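Week 6 notes: reading a grid (contour and scale, part one)

Hi all. I've typed up what I said in the recorded session, plus the bits I skipped when my kettle went off. Wian Buthelezi asked for more on scale and less on coastlines, so that's what you're getting. The reading for this week is still the Msimang chapter, and yes, the whole chapter, including the dull part on paper shrinkage.

Last week we left off with the Akuneo sheet and the argument about where the creek ends. I had a look at your answers and most of you put it too far east. The trouble was eastings and northings getting swapped. You read along first, then up. My old teacher used to say "in the door and up the stairs" and I still mutter it to myself in the field, usually with a pencil between my teeth and the map flapping about in the wind.

A four-figure reference gives you a whole square. On a 1:25 000 sheet that square is a kilometre on each side, so telling someone you're at 2440 means you could be having lunch anywhere in a square kilometre of bush. Fine for saying which valley you're in, hopeless for finding a gate. For six figures you split each side of the square into tenths by eye (or with a romer, if you've got one handy) and you're down to a hundred metres.

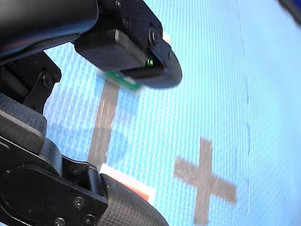 Scale is where people come unstuck, so let's go slowly. A grid by itself tells you nothing about size. It gives you even spacing and a pair of directions, and the size comes from whatever is printed in the margin. Fine white lines on light blue, like the surface under that black gripper, could be ruled to any interval you fancy, and you wouldn't know until you found a label or laid a ruler on it. Same with a map! If somebody hands you a photocopy with the margin trimmed off, don't trust the ratio they quote you, especially if it's been enlarged. Trust the bar scale if it survived, as it grows and shrinks along with everything else on the page.

A quick worked one. On a 1:25 000 sheet, 2 cm on the paper is 500 metres on the ground. On a 1:50 000 sheet the same 2 cm is a full kilometre. Bigger number on the right, smaller scale, less detail. I know it sounds backwards. Think of it as a fraction and it settles down.

Contours next. On the Zerkenar sheet the interval is 20 metres, and the spot height on the northern knoll is 561. So the highest contour ring you should be able to trace around it is 560, and that knoll only pokes a metre above the line. Plenty of you drew a lovely pointy summit on your cross-sections. It's nearly flat up there, going by the spacing, and your vertical exaggeration did the rest. Please write the exaggeration beside the profile from now on. I'll be taking marks off, sorry.

For the next set, use the Cluvisen sheet and do a profile from the trig point down to the ford. Graph paper is best, a sharp pencil is better than a pen, and show me your paper strip with the contour ticks on it, even if it's grubby. Bearings and magnetic variation will be in part two, so hang on to your protractors.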